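Session 8: Reading a vendor's claims (the computer servicing cell)
Course notes, Automation Purchasing and Evaluation
Instructor: Usha Kartha
Revised June 4, 2021

Before this session you should have read the Vetness brochure and the short data sheet that goes with it. Bring the brochure. We will be marking it up.

1. What is being sold

Vetness offers what it calls a desktop servicing cell. You get one arm with a two-finger gripper, a camera on the wrist, a set of printed fixture plates, and software that is supposed to learn a new task from demonstrations. The buyer they have in mind is a refurbisher: a shop that takes in office computers by the pallet, checks them, swaps parts and sells them on. The brochure's promise is "any tower, any part, one afternoon of setup."

Underline all three parts of that sentence. Each one is a separate claim and each needs its own evidence. The brochure gives none for "any tower," a single customer quote for "any part," and a stock phrase about ease of use for "one afternoon."

Refurbishing is a hard place to sell a robot, and I give Vetness some credit for trying. The cases are all different. Labor is the main cost, but the people doing the work are quick, and they do a lot of things the brochure never mentions, like noticing a swollen capacitor or a missing standoff. When a vendor says the cell "replaces bench time," ask which minutes of bench time. Opening the case? Finding the fault? Getting the dust out?

2. The work itself

Take one job: placing a small part inside an open tower. The case has to be on its side with the panel off. The arm comes in from above, past the drive cage and whatever wiring happens to be hanging there, and has to put the part where it belongs without leaning on anything else. The part is small compared to the fingers holding it, so the gripper can block the camera's view at the moment you would most like to see.
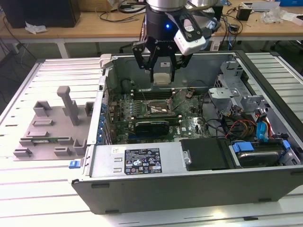
Figure 1. Gripper holding a small component over the motherboard of an open tower. Fixture plate at left, with a green module in one of its slots.

Look at how much has been settled before the arm does anything. The side panel is off. The case is down flat. The module on the plate lies in a slot, which means the arm does not have to find it in a bin of mixed parts. I have no objection to fixtures, and most useful automation depends on them. But a fixture costs money and so does the person who loads it, and in the Vetness price sheet that person does not appear.

Then look at the cables. The bundle running from the cage toward the board will lie a little differently in every machine that comes through the door. A technician pushes it aside with the back of a hand and never thinks about it. Ask the vendor what their system does with it. When Simão Pacheco put this question to the sales engineer at the Sallville demonstration, the answer was that cables are "routed during preparation." Write that down next to "one afternoon of setup."

A still picture also can't tell you whether the part went in. Neither can most vendor video, which tends to cut just before or just after contact. Ask for uncut footage with the failures left in.

3. The number on page 2

The data sheet reports 2,430 insertions, described as "completed in internal testing." Things we don't know about that number:

How many were attempted.
How many different motherboards were used. If it was one board 2,430 times, that is a durability test of a socket.
Whether an operator stepped in, and whether those runs were counted as completed.
Whether the computer was powered up afterward. A memory module can look seated when it isn't.
What was damaged. There is no line for breakage anywhere in the document.

Sơn Ngô, who ran the receiving bench at Silwood before joining our program, adds one more: how old were the machines? Plastic latches get brittle. A latch that survives on a new board may snap on one that has spent years next to a radiator.

4. A fairer trial

The Silwood trial in January was set up by the vendor, on towers the vendor picked. I don't count it for much. Nuwan Navaratnam has drafted an alternative, which we will argue over in class:

The buyer supplies 5 towers of different makes, not seen by the vendor beforehand.
Two tasks only: seat a memory module, and remove one.
Preparation is timed and counted as part of the job.
Any touch by a person after the start is logged as a failure for that run.
Every machine is booted at the end.
The same towers go to a bench technician, with the same clock.

My own worry about this draft is the last line. The technician will win easily on speed, and the vendor will say, with some reason, that speed was never the point and that the cell can run overnight. Fine. Then someone has to show that it can run overnight with no one in the room to load the plate. Ward Timmermans disagrees with me here and thinks a slow cell with one attendant could pay off across several arms. He will have ten minutes to make the case, with figures.

5. For next time

Read the Ljungberg proposal, pages 2 through 8. Their gripper is different but the wording is close enough that you should be able to reuse your markup. Find every verb that has no number attached to it. For one of them, write the question you would send the vendor and the answer that would change your mind.

One page, typed. Hand it in at the start of class.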